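Slip ratings belong on the shelf label

Anyone who buys floor tile in this country is given the price, the size, the color name and the number of pieces in the box. The one figure that bears on whether a person falls is usually left in a data sheet that the store does not keep on paper. I think it should be printed on the shelf label in the same size type as the price.

The measurement already exists. A sample is wetted, a weighted sensor is drawn across it, and the friction is recorded as a ratio. Manufacturers pay for the test because commercial buyers ask for it. Homeowners do not ask, and so the result stops at the distributor.

Last October I requested slip data for every floor tile in the Laldale showroom at Trarbridge. The staff were polite and could produce sheets for the Shehu porcelain line and for part of the Ivex range. For the remainder I was told that the tile was "rated for floors." That phrase describes wear. A tile can resist scratching for 30 years and still be a poor surface for a wet foot on any day of them.

Three objections come up when labeling is proposed. The first is that the figure changes in use. Sealers, soap film and foot traffic all move it, and a label can only speak for the tile as it left the plant. This is true of fuel economy as well, and cars still carry the sticker. A starting value lets a buyer compare two products under the same conditions.

The second is cost. Trarbridge lists 1347 tile products, wall and floor together. Reprinting that many labels is a real task, but the store reprints them every time prices change. Adding one field to the template is a small job next to that.

The third objection is that buyers will misread the figure. Some will. A rougher tile holds dirt and is harder to mop, and a buyer who picks the highest value for a dry bedroom has gained little. The answer is a line of plain text stating where the tile is meant to go – dry rooms, wet rooms, outdoor steps. 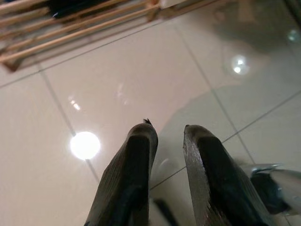 Glossy floor tile.

Gloss by itself settles very little. Some polished tiles test better than matte ones, and the eye is a poor instrument for telling them apart. A shopper in dry shoes under showroom lights has no practical way to judge.

My own bathroom job came to 3000 dollars, and the tile was the smaller part of it. Taking up a bad choice would have cost more than laying it. I would have given 10 minutes to reading a label, had there been one.

Related
Grout width and why installers argue over it
What a wear rating does and does not cover
Bath mats: a short buying guide
Reading a tile data sheet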